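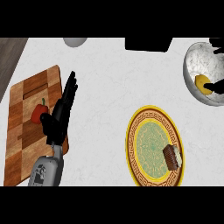
The Slow Science of the End-Grain Board

A butcher block works because of the direction its fibers point. In an end-grain board the cut ends of the wood face up, and a knife edge slips between the fibers. A face-grain board takes the same stroke across them, and the scar stays.

Asanka Selvanayagam has built boards at the Tritdale workshop for 20 years. Her stock is hard maple and walnut, milled to an even thickness and left to rest for 2 weeks before glue-up. Moisture is the main variable. Wood swells across the grain and barely moves along it, so a board glued from mismatched pieces will cup or split at the seams.

Finish matters less than buyers assume. Tipene Treloar, who repairs boards for restaurant kitchens in Hughes, uses food-grade mineral oil and a little beeswax. He rejects olive oil, which turns rancid in the pores -- the smell does not wash out.

His most common repair is a board that went through a dishwasher. Heat softens the glue line, steam opens it, and the drying cycle pulls the blocks apart. He saws along the failed joint, planes both faces and clamps the halves overnight.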